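3. Study Area and Methods

3.1 Setting

The town of Bokdale lies on the north bank of the Okel River and is joined to the residential district of Lasero by a shared path used by walkers and cyclists. The path follows an old rail bed for most of its length. It was repaved in stages, and the last stage closed the gap between the river bridge and the Lasero school grounds. Before that stage was finished, people traveling between the two places after dark had to use the county road, where there is no sidewalk.

The town does not light the full path. Fixed lamps stand at the bridge, at road crossings, and beside the two parking areas. The stretches between them were left unlit under the town's dark-sky rule, which was adopted to protect bat feeding grounds along the Okel. Residents have asked for the rule to be changed several times. The present study was designed to inform that discussion by asking how people who use the path at night judge their own comfort and safety, and whether those judgments affect when and how they travel.

3.2 Survey

A paper and online survey was sent to 1,087 households within walking distance of a path entrance. It was open during February, when sunset falls before the end of the usual workday and most evening trips on the path are made in the dark. One adult in each household was asked to answer. The form had 45 items in four parts: travel habits, night use of the path, comfort with particular conditions, and household background. Items on comfort used a five-point scale, from "very uncomfortable" to "very comfortable." Those who never used the path after dark skipped the second part and were asked instead to state why.

The wording of the comfort items was tested with a small group of path users before the survey was mailed. Two changes followed. The phrase "poor lighting" was dropped, as testers applied it both to darkness and to glare. It was replaced by separate items on unlit pavement, on sudden changes between lit and unlit sections, and on bright light met head-on (Figure 3).
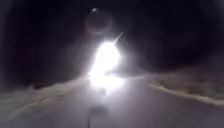 Figure 3. Glare from a bright light source directly ahead at night.

The head-on item was kept apart from the others for a further reason. Fixed lighting is under the control of the town, while the lights that travelers carry or mount are not. A person who is troubled mainly by the second kind would gain little from new lamp posts, and might be better served by a wider path, a painted center line, or a public notice on how to aim a bicycle light. Combining the two in one score would have hidden this difference -- one that bears directly on cost.

3.3 Interviews

Survey respondents could offer to take part in a follow-up interview. From those who did, 12 were chosen to reflect a range of ages, travel modes, and distances from the path. Interviews were held at the Bokdale library or by telephone, according to the wishes of the person taking part. Each covered a recent night trip from door to door, including the choice of route, any point at which the person slowed or stopped, and what was done differently on the way home. Notes were coded by two readers working separately, and differences were settled by discussion.

3.4 Treatment of Responses

The survey drew 175 usable replies. Forms with more than half of the comfort items left blank were set aside. Replies were not weighted, and the results in Section 4 should be read as the views of those who answered. Renters and households without a car are likely to be underrepresented -- the mailing list was built from property records, and apartment buildings near the Lasero entrance share single listings. Written comments were typed in full and grouped under the same codes used for the interviews. Comments about matters outside the study, chiefly parking and dogs, were passed to the town without names attached.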